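**NOTA DE PRENSA**
**Entidad Farah, servicio de acogida y reducción de daños, Kandbridge**
Mayo. Para difusión inmediata

# Farah pide aplazar la extensión del dispensador Drolto a todos los pacientes de metadona de Kandbridge

*La entidad considera que los datos presentados por el fabricante no permiten afirmar que el aparato mejore el tratamiento y reclama una evaluación independiente antes de firmar el contrato*

Farah ha presentado esta mañana un escrito de alegaciones al plan municipal que prevé sustituir la entrega de dosis para llevar a casa por un dispensador electrónico con cierre, comercializado por la empresa Flenditz con el nombre de Drolto. El escrito pide que el plan se detenga hasta que se conozcan los resultados completos de la prueba piloto, de la que por ahora solo se ha difundido un resumen de dos páginas redactado por la propia empresa.

El Drolto es una caja con cerradura y conexión móvil. Guarda la medicación de varios días y la libera a una hora fijada de antemano. Si la persona no la retira dentro de un margen de 15 minutos, el compartimento se cierra y el centro recibe un aviso. Según el plan, dos avisos seguidos bastan para que el paciente pierda las dosis para llevar y tenga que volver a la recogida diaria en ventanilla.

El Ayuntamiento anunció el proyecto como "un paso decisivo en la autonomía de los pacientes". Farah acompaña desde hace años a personas en tratamiento con metadona y buprenorfina y no acaba de ver la autonomía en un aparato que decide a qué hora se puede abrir una caja.

## Qué se ha probado y qué no

El piloto duró 30 días y en él participaron 20 personas. Todas tenían domicilio estable, teléfono propio y un historial de asistencia que el resumen califica de "excelente". Dicho de otro modo, se probó con quienes menos problemas tenían para seguir el tratamiento. No participó nadie que durmiera en albergue, en casa de conocidos o en la calle, y tampoco nadie con turnos de noche, a pesar de que ambas situaciones son habituales entre la gente que pasa por nuestra sala.

El resumen habla de una adherencia "muy alta". No indica cuál era la adherencia de esas mismas personas antes de recibir el aparato, de modo que la cifra no se puede comparar con nada. Tampoco hubo un grupo que siguiera con el sistema habitual. Hemos preguntado a Flenditz por ambas cuestiones y la respuesta fue un folleto comercial, que ya teníamos.

Quedan otras preguntas sin contestar:

- Cuántas veces falló la conexión y qué pasó con la dosis en esos casos.
- Si alguna de las personas participantes pidió dejar la prueba, y por qué.
- Quién atendía los avisos fuera del horario del centro.
- Qué se entiende por "uso indebido detectado", expresión que aparece en el resumen sin definición.

Farah no descarta que haya respuestas tranquilizadoras para todas ellas. Pide verlas por escrito.

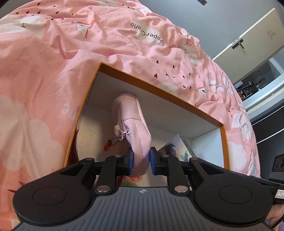 ## Un coste que se presenta a medias

La propuesta económica fija un precio de 2000 euros anuales por dispensador, con mantenimiento incluido. La tarjeta de datos, la reposición por pérdida o rotura y la formación del personal figuran en un anexo que no se ha hecho público. El plan afirma que el gasto se compensará con un menor uso de la ventanilla, pero no prevé reducir el horario de esta ni reasignar a su personal. Si la ventanilla sigue abierta con la misma plantilla, no sabemos de dónde sale el ahorro.

Nos preocupa además quién paga un aparato perdido. El borrador de compromiso que tendrían que firmar los pacientes incluye una cláusula de "responsabilidad sobre el equipo". Preguntado por su alcance, el Ayuntamiento respondió que "se valorará caso por caso". Una persona que cobra una prestación mínima y firma eso no tiene manera de saber a qué se expone. Es previsible que algunas prefieran renunciar a las dosis para llevar, y otras al tratamiento.

Con el mismo dinero se podrían financiar medidas menos vistosas que los equipos llevan tiempo pidiendo: ampliar la ventanilla a la tarde, pagar el transporte a quienes viven en los barrios del norte o contratar a una segunda enfermera de calle. Ninguna aparece en el plan, ni siquiera como alternativa desechada.

## La vida no cabe en un margen de 15 minutos

Quienes redactaron el plan parecen suponer que todo el mundo está en casa a la misma hora todos los días. En nuestra sala atendemos a personas que limpian oficinas antes del amanecer, que cuidan a un familiar, que cambian de habitación cada pocas semanas o que comparten piso con gente a la que no han contado que están en tratamiento. Para estas últimas, una caja que pita y se ilumina en la mesilla supone un problema serio de intimidad. El resumen de Flenditz describe la alarma como "amable". No consta que se preguntara a nadie si se lo parecía.

Retrasarse con una dosis no equivale a venderla ni a abandonar el tratamiento. El sistema, tal como está diseñado, trata las tres cosas de la misma manera y deja en manos de un aviso automático una decisión que corresponde al equipo clínico, después de hablar con la persona. Volver a la recogida diaria puede costarle a alguien el trabajo, y perder el trabajo no ayuda a sostener ningún tratamiento que conozcamos.

También hay que hablar de los datos. El aparato registra la hora de cada apertura y su ubicación aproximada. El plan dice que la información se conservará "el tiempo necesario" y que se podrá compartir con "los servicios pertinentes". Farah ha pedido saber qué servicios son esos, y en concreto si se incluye a la policía local o a los servicios de vivienda. No hemos recibido contestación.

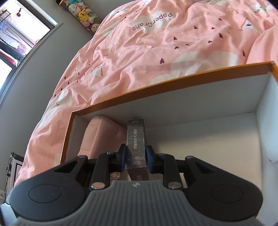 ## Qué pide Farah

El escrito presentado hoy recoge estas peticiones:

1. Publicar el informe íntegro del piloto, con los datos de fallos técnicos y de abandonos, y no solo el resumen de la empresa.
2. Encargar una evaluación a un equipo sin relación económica con Flenditz, que incluya a personas sin domicilio estable y compare los resultados con los del sistema actual.
3. Garantizar por escrito que el uso del Drolto será voluntario y que rechazarlo no supondrá perder las dosis para llevar.
4. Eliminar la retirada automática de dosis por avisos y devolver esa decisión al equipo clínico.
5. Suprimir la cláusula de responsabilidad económica del paciente.
6. Detallar qué datos se recogen, dónde se guardan, durante cuánto tiempo y quién puede consultarlos.
7. Incorporar a pacientes en tratamiento a la mesa que decida sobre el proyecto. Hasta ahora no se ha convocado a ninguno.

La entidad no se opone a que exista un dispensador con cierre. Guardar la medicación bajo llave es una recomendación razonable, sobre todo en casas donde hay menores, y a algunas de las personas que atendemos el aparato podría resultarles cómodo. Para guardar bajo llave basta, sin embargo, una caja con llave. Lo que se propone comprar es bastante más caro, y a día de hoy no hay nada publicado que demuestre que funcione mejor.

## Reacciones y próximos pasos

Flenditz ha declarado en un comunicado que su producto "ha sido recibido con entusiasmo por los pacientes". El resumen no incluye ninguna encuesta de satisfacción. Farah ha solicitado a la empresa los cuestionarios, en caso de que existan, debidamente anonimizados.

El Ayuntamiento sostiene que el calendario se mantiene y que las alegaciones "se estudiarán en paralelo" a la tramitación del contrato. Agradecemos que se estudien. Preferiríamos que se hiciera antes de la firma, ya que el borrador de contrato no contempla ninguna vía de salida si los resultados son malos.

Mientras no haya cambios, la sala de acogida de Farah ofrecerá orientación a cualquier persona en tratamiento que reciba el documento de compromiso y tenga dudas antes de firmarlo. La consulta es confidencial, no requiere cita y se puede acudir con acompañante. Nadie debe interrumpir su medicación ni cambiar la dosis por su cuenta a raíz de este anuncio: las condiciones actuales de recogida siguen vigentes.

**Sobre Farah**

Farah es una entidad sin ánimo de lucro de Kandbridge que gestiona una sala de acogida, un programa de material de consumo higiénico y un servicio de acompañamiento a citas médicas y judiciales. No recibe financiación de fabricantes de medicamentos ni de dispositivos sanitarios.

**Contacto para medios**

Oficina de comunicación de Farah, Kandbridge. El texto completo de las alegaciones está a disposición de los medios que lo soliciten. Pedimos a los equipos de fotografía y televisión que no graben en la puerta de la sala durante el horario de atención.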